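Suvarna's harness, and a winter of measuring

Friday, February 12, 2021

Suvarna came to us in November at seven years old, with a deep chest, a narrow head and a neck wider than either. Anyone who has kept a sighthound knows what follows from those proportions. A flat collar slides straight over the ears when the dog reverses, and most harnesses sold by weight are cut for a dog shaped like a barrel. I have now tried three, and since two readers asked after my last post on lurchers and car ramps, this is what I found.

Measurements first. She weighs 27 kg. Chest girth at the deepest point is 76 cm, waist at the tuck-up 49 cm, lower neck 38 cm. The last two matter more than the first. A harness with a single strap behind the front legs will hold a labrador, but on a hound the strap can slip back to the waist, where it goes slack, and from there the dog can step out. A third strap, sitting well back behind the ribs, prevents this, provided it is done up to less than the width of the rib cage ahead of it. On Suvarna that means the rear strap at 56 cm and no looser.

The first harness was the Toveo, bought by weight chart, two straps, padded front panel. It lasted nine days. The padding was good and the buckles were easy with gloves on. She backed out of it on the canal path when a cyclist rang his bell, in less time than it took me to shorten the lead. She was on a second lead clipped to her martingale, so nothing came of it. I still recommend two points of attachment for the first 20 weeks with any rehomed hound, and longer if the dog freezes or spins at traffic.

The second was the Erar, three straps, webbing only. It is secure. I tested it in the hall by standing in front of her with the lead held low and calling her name while my other hand kept a biscuit behind her, which reliably makes her reverse. It didn't shift. The fault is in the webbing, which is 20 mm wide with a hard selvedge. After a fortnight of two walks a day she had a bald line behind each elbow. Fleece sleeves helped on the left side and rotated round on the right. I could have stitched them in place, and if you already own this harness I would do that before buying another.

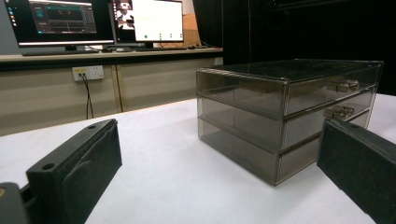 The third is the Odus, also three straps, with 25 mm webbing and a soft lining bonded to the inside of the girth straps. It came in a size that assumed a longer back, so the rear strap sat on soft belly and had to be moved forward by 36 mm. The maker will alter the back piece for a small charge if you send a side-on photograph with a tape measure laid along the spine. Mine was away for eight working days. Since it came back there has been no rubbing, and the elbow hair is growing in, slightly darker than before.

Some notes on fitting, as the printed sheet is thin.

Do it with the dog standing square. A sighthound sitting down or leaning on your leg (she does both) will read 3 to 4 cm larger at the waist.

Fasten the rear strap first and the front girth second. Done the other way, the back piece gets pulled towards the shoulders and you end up chasing the slack.

Two flat fingers under each strap is the usual advice. For the rear strap I use one. It isn't carrying any load in normal walking, so it doesn't need the same room.

Check again after a week. New webbing gives a little at the sliders, and a dog fresh from kennels will often put on weight. Suvarna gained 1.2 kg between her first and second weigh-in, and I had to let the girth out by one width of the slider.

Mark the final position. I put a single stitch in white thread where each slider should sit. It takes a minute and you can see at a glance if something has crept.

Washing: 30 degrees in a pillowcase, no softener, dried flat. The lined straps take a day and a half indoors at this time of year, so she goes back to the Erar with its sleeves for three walks – not long enough to start the rubbing again.

On leads, I have stayed with a double-ended one, 200 cm, one clip on the harness ring and one on the martingale. The harness end takes the pull. The collar end should hang in a shallow curve and only come into play if the first fails. If both are tight you have the lengths wrong, and the dog will cough.

I keep a log of distance walked against any skin marks, mostly because the vet asked for one in November over a dry patch on the sternum. It stands at 765 km across all three harnesses. The dry patch cleared up with a change of shampoo and was probably nothing to do with the straps.

Coats next time. She has two, both of them too short in the back, and the waterproof one squeaks.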